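Chapter 4
Costs That Move and Costs That Stay

What this chapter covers

Fixed costs, variable costs, and why the difference matters
Costs that are partly one and partly the other
The relevant range
Cost per unit, and how it can mislead
Step costs
Choosing a time period

Before you start, you should be comfortable with the idea of a cost object from Chapter 3. If you can say what is being costed and over what period, you have what you need.

4.1 A slow month at Palliris

Palliris makes table lamps in a rented workshop in the town of Peria. It has one product line, called Muli, which comes in several colors but is built the same way whatever the color. The company buys its bases, shades and wiring from outside suppliers, puts the lamps together, tests them, packs them and ships them to stores.

In December the workshop was busy. Stores had placed their holiday orders early and the benches were full. The month after that, orders fell by half. The owners expected costs to fall by half as well, and when the figures came in they were surprised at how little the total had dropped. The bill for bases and shades had gone down in line with production. So had the bill for cartons. The rent was exactly the same. Insurance was the same. The bookkeeping fee was the same. The electric bill had gone down a little, though nowhere near half.

Nothing had gone wrong. The owners had simply been thinking of cost as one thing that follows output up and down. In practice a business has many costs, and each has its own way of responding when the level of activity changes. The study of these responses is called cost behavior, and it is the subject of this chapter.

4.2 Activity

To describe how a cost behaves, we first need something for it to respond to. This is called the activity, or sometimes the cost driver. At Palliris the obvious activity is the number of lamps made, and for most of the chapter we will use that. Other businesses use other measures. A delivery firm may use miles driven. A hotel may use occupied rooms, a dentist may use patient visits, and a laundry may use pounds of washing.

A single business can have more than one activity. Shipping costs at Palliris depend on the number of lamps shipped, which in a given month may differ from the number made. The cost of processing orders depends on how many orders arrive, whatever their size. A store that orders 50 lamps at once causes the same paperwork as a store that orders a pair. Choosing the wrong activity will make a cost look irregular when it is in fact quite predictable, so it is worth some thought before any figures are plotted.

4.3 Variable costs

A variable cost is one whose total changes in proportion to activity. If activity doubles, the total doubles. If activity stops, the total is zero.

Each Muli lamp needs one base. Suppose a base costs $4. The cost of bases for any month is then $4 multiplied by the number of lamps made, and a graph of the total against output is a straight line that starts at the origin. Shades, wiring and cartons follow the same pattern, each with its own price.

Notice that the total varies while the cost per unit does not. Students often mix this up. The word "variable" describes the total. The price of a base is $4 whether the workshop is busy or quiet, at least as long as the supplier gives no discount for larger orders.

Common variable costs include raw materials, bought-in parts, packaging, sales commissions, and the fees that card companies charge on each sale. Wages may or may not belong on this list. Where workers are paid by the piece, their pay is variable. Where they are paid a monthly salary, it is not. Hourly pay falls somewhere between the two, and where it falls depends on how freely hours can be cut or added. At Palliris the assemblers have contracts that guarantee their hours, and the company treats their pay as fixed.

4.4 Fixed costs

A fixed cost is one whose total stays the same when activity changes. Palliris pays rent of $1,000 a month. It pays this in a month when the workshop is full and in a month when it is nearly idle. On a graph, the total is a flat line.

Fixed does not mean permanent. The landlord may raise the rent when the lease is renewed. The insurer may change the premium. These are changes in a fixed cost, and the cost is still fixed, as the change was not brought about by making more or fewer lamps. The test is always whether the cost responds to activity.

It is also useful to separate the fixed costs that a business is tied to from those it could drop at short notice. The first kind are called committed fixed costs. Rent under a lease is a good case, and so is depreciation on equipment already bought. The second kind are called discretionary fixed costs. Advertising, staff training and donations to local causes are usually set once a year as part of the budget, and managers can cut them in a poor year without closing any part of the business. Whether it is wise to cut them is another matter, taken up in Chapter 9.

4.5 Cost per unit

We have seen that a variable cost is constant per unit. A fixed cost behaves the other way around. Its total is constant, and so the amount that falls on each unit shrinks as more units are made.

Take the rent again. If output doubles from one month to the next, the rent per lamp is cut in half. At one level of output it comes to $4 a lamp, and at twice that level it comes to $2. The landlord has received the same $1,000 in both months. Only the arithmetic has changed.

This matters when somebody is quoted a cost per unit without being told the output behind it. Palliris once compared itself with Trasel, a larger lamp maker, and found that Trasel reported a lower cost per lamp. The first conclusion drawn was that Trasel was paying less for parts. A closer look suggested that both firms paid much the same for parts and that the gap came almost entirely from volume. Trasel was spreading its fixed costs over far more lamps.

Equipment raises the same issue in a stronger form. A firm that buys machinery usually takes on a larger fixed cost – depreciation, maintenance contracts, floor space – in return for a smaller variable cost on each unit. At high volume this can be a good trade. At low volume the fixed cost is still there and has few units to carry it. The mix of fixed and variable costs in a business is known as its cost structure, and two firms selling the same product at the same price can have very different ones.
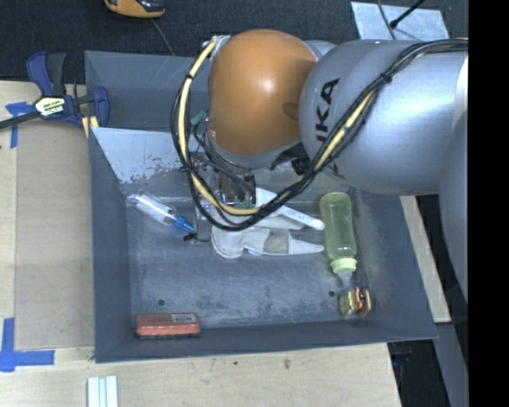
One reader of an earlier edition wrote to object that, if you wait long enough, every cost is variable, since leases run out and machines can be sold, and that the whole distinction is therefore a matter of convenience. The objection is a fair one and most economists would agree with the first half of it. Over a long enough period a firm can change its premises, its equipment and its staff. What the distinction describes is a particular period, usually a month, a quarter or a year, and within that period some costs will respond to activity and others will not. A cost should never be labeled fixed or variable without some idea of the period in question. In this book the period is one month unless another is given.

4.6 The relevant range

The straight lines drawn in Sections 4.3 and 4.4 hold only between certain limits. Palliris can make more lamps in its present workshop up to a point. Beyond that point it would need a second unit, and the rent would jump. In the same way, if orders for bases became very large the supplier might lower the price, and if they became very small the supplier might add a handling charge.

The band of activity within which our assumptions about cost hold is called the relevant range. For most businesses it is the band in which they normally operate. Statements about cost made inside the range are reasonably safe. Statements made outside it need fresh information – a new quote from the landlord, a new price list from the supplier.

4.7 Mixed costs and step costs

Some costs have a fixed part and a variable part. The electric bill at Palliris includes a standing charge, which is due every month, and a charge for the power used. This is why it fell only a little in the slow month. Such costs are called mixed, or semi-variable. To work with them we need to split them into their two parts, and Section 4.8 gives methods for doing so.

Other costs stay level over a stretch of activity and then jump to a new level. One supervisor can look after a certain number of assemblers, and when that number is passed a second supervisor must be hired. These are step costs. Where the steps are wide, a step cost can be treated as fixed within the relevant range. Where they are narrow, it is often close enough to treat it as variable. There is no exact rule for how wide is wide, and practice differs between firms.

Key terms so far

Activity (cost driver): the measure that a cost responds to.
Variable cost: a cost whose total changes in proportion to activity.
Fixed cost: a cost whose total does not change with activity in the period and range considered.
Committed fixed cost: a fixed cost that cannot be dropped at short notice.
Discretionary fixed cost: a fixed cost set by management decision, often yearly.
Cost structure: the mix of fixed and variable costs in a business.
Relevant range: the band of activity within which cost assumptions hold.
Mixed cost: a cost with a fixed part and a variable part.
Step cost: a cost that is level over a stretch of activity and then jumps.

The next section returns to the electric bill and separates the standing charge from the charge for use, first by the high-low method and then by drawing a line through plotted figures.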